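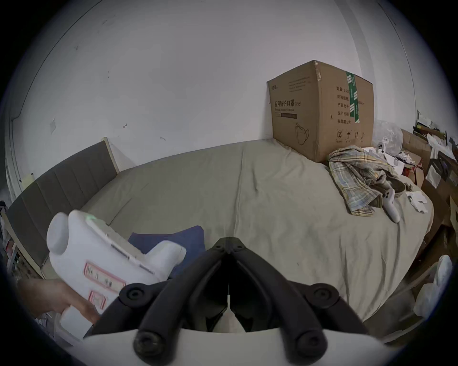 Can a fitted sheet be kept flat on a bed that doubles as a folding table?
Only if the elastic sits well under the mattress and the clothes are folded near the middle, where the sheet has least slack to give.

Posted 25 October 2018
Filed under: Bedroom, Laundry

The folding in this apartment is done on the bed. There is a table, but it is narrow and usually has a keyboard on it. The mattress is larger than any other flat surface I own, it is at a tolerable height if I stand on the open side, and a shirt can be laid out on it with both sleeves extended.

The drawback is the sheet. A fitted sheet is held by tension at its four corners and by very little in between. Lean a hand on it while reaching for a sock and the fabric moves toward the hand. Repeat this for a full load and there is a ridge down the middle of the bed, and every shirt folded on top of the ridge picks up a line from it.

I tried two things in September. The first was sheet straps, bought in Brevard on a visit. They clip to the corners and cross under the mattress. They held the corners and did nothing for the middle, and one clip left a mark in the fabric. The second was a deeper sheet, the Tivstead, size up from what the mattress calls for. More fabric goes under the edge, so it stays on better, but there is also more fabric on top. Net result: fewer popped corners, more creases. I have kept it.

What helped most was changing where things go before folding starts. The old habit was to tip the whole basket out and work through the heap. The heap takes up the good part of the bed and gets pushed around as it shrinks, dragging the sheet along. The current order is as follows.

Clear the bed of anything that is not laundry. Boxes, controllers, bags and paper migrate there during the week. A carton can stay if it is pushed into the corner against the wall, where nothing gets folded anyway.

Pull the sheet from the foot end, both corners, then smooth from the headboard side outward.

Take pieces out of the basket one at a time. Shirts first, while there is space. A checked shirt is easy because the pattern shows whether the fold is square.

Put finished pieces along the open edge, not against the wall. Reaching to the wall means a knee on the mattress, and a knee undoes the sheet. 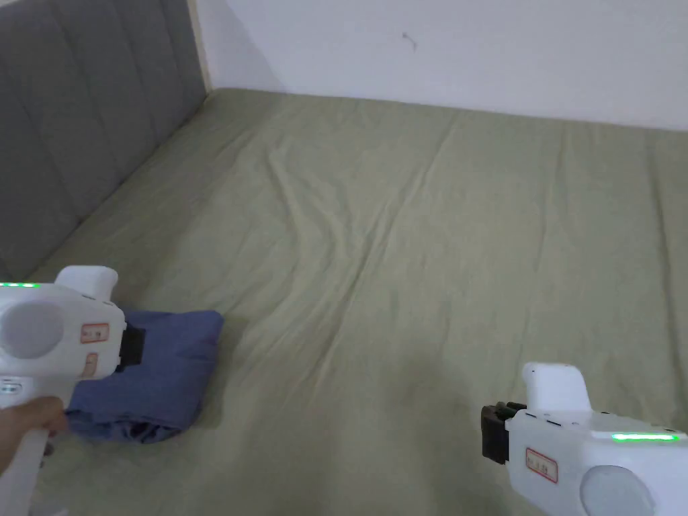 Photo: author's own. Please ask before reposting.

Soft items are the slow part. A blue piece like this one will not hold a hard edge, and pressing harder only moves the sheet under it. I settle for a loose rectangle, thick side toward me, and carry it to the shelf with a hand underneath. If it has to go in a drawer it gets one more fold at the drawer.

I timed the last few loads. With the heap method, a normal load took 18 minutes, including one stop to pull the sheet back over a corner. With the basket method it takes 12. I did not control for what was in the load, and towels would change the figure.

A note on the headboard. Upholstery with stitched channels collects lint, and folding next to it makes this worse. I go along the channels with a dry brush after the last piece is put away. Brushing across them just moves the lint one channel over.

A reader asked after the Tirenia post whether a folding board is worth buying. I used a Nwankwo board there for a week. It makes shirts identical, which suits a shallow drawer. On a mattress it tips as soon as a panel is flipped, so it needs a hard surface under it, and a person with a free hard surface can fold on that.

Next on the list is the wall beside the bed, which has scuffs and a few scratches. I have half a can of white left and have not yet checked whether it is the same white.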